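The Canthorpe Handball Association has confirmed that it will host the regional youth championship in September, the first time the event has been awarded to the city.

"We made our case on the strength of our clubs," said Noémi Vincze, president of the association. "They have grown steadily, and the families who travel with them deserve a tournament close to home."

The competition will bring together 61 teams and more than 300 referees, coaches and team officials. Matches will be played at Malinov Arena, with the finals on the last evening.

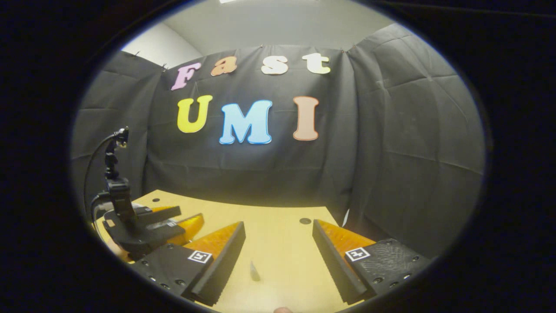

**Tala Srour**
Communications Officer, Canthorpe Handball Association

Ms. Vincze said the schedule had been drawn up with player welfare in mind. No team will play twice in one morning – a change requested by coaches after the previous edition.

"Young athletes need time to recover, and we have lengthened the event to allow for it," she said.

Tournament director Tõnu Jaunzems said entry fees would remain unchanged for visiting clubs.

"Our budget is settled and the courts are booked," he said. "The draw will be held at the arena, and every club will receive its match times on the same day."

Registration for team officials is open through the association's office.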